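How I Get Candle Wax Out of a Tablecloth
by Waqas Jatoi

So you had people over on Saturday and now there's a big purple puddle of wax on the good cloth. Been there!

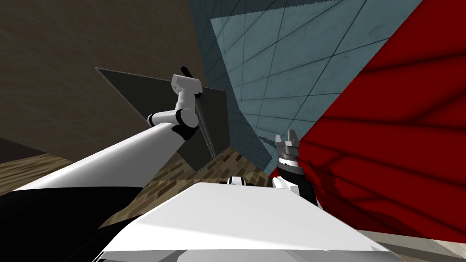 First thing, leave it alone until it's hard. I know you want to wipe it (I always want to wipe it), but you'll just push it deeper into the weave. Stick the cloth in the freezer for 30 minutes, then lift off what you can with a butter knife or an old library card.

Next, lay the stain between 2 plain paper towels and go over it with a warm iron, no steam. Swap the towels as they soak up wax. My last one took 8 towels, and that was a small candle.

Colored wax usually leaves a faint ring. Dab it with rubbing alcohol, test a hidden corner first, and wash it as hot as the label allows. Mine is 100 percent cotton so it can take a lot - go easier on anything delicate.

Don't put it in the dryer until the ring is gone. Hang it up and check it in daylight, and if you still see purple, dab and wash again.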